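Testing a Bottle Pick: Can a Gripper Handle This Chore Yet?

Clearing a table sounds like an easy job for a machine. This procedure measures how close a given arm is to doing it, using one object: a filled, capped plastic water bottle. We use it at Vunora before any arm moves on to dishes or laundry.

1. Set the bottle upright on a plain, level tabletop. Clear plastic is hard on depth sensors, so aim detection at the label or cap.

2. Set the grip height. Start with the fingertips on the lower half of the body. Ridged walls flex less than smooth ones, but a thin bottle will still buckle if the force limit is too high.

3. Close at low speed until both fingers report contact. Stop there, then raise force in 4 small steps.

4. Lift, hold for 60 seconds, and set down. Log slip, tilt and any dent in the wall.

5. Repeat for 300 cycles. Change the start position every 14 cycles so the arm cannot rely on a memorized path.

Score a cycle as failed if a person has to step in. Partial credit hides the problem - a home user will not stand by to reset the bottle.

Arms that pass on full bottles often fail on half-empty ones, where the water shifts during the lift. Run that as a separate series and keep its log apart from the first.

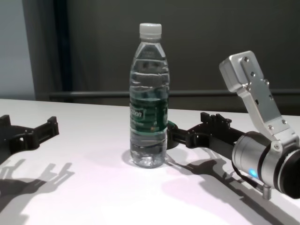
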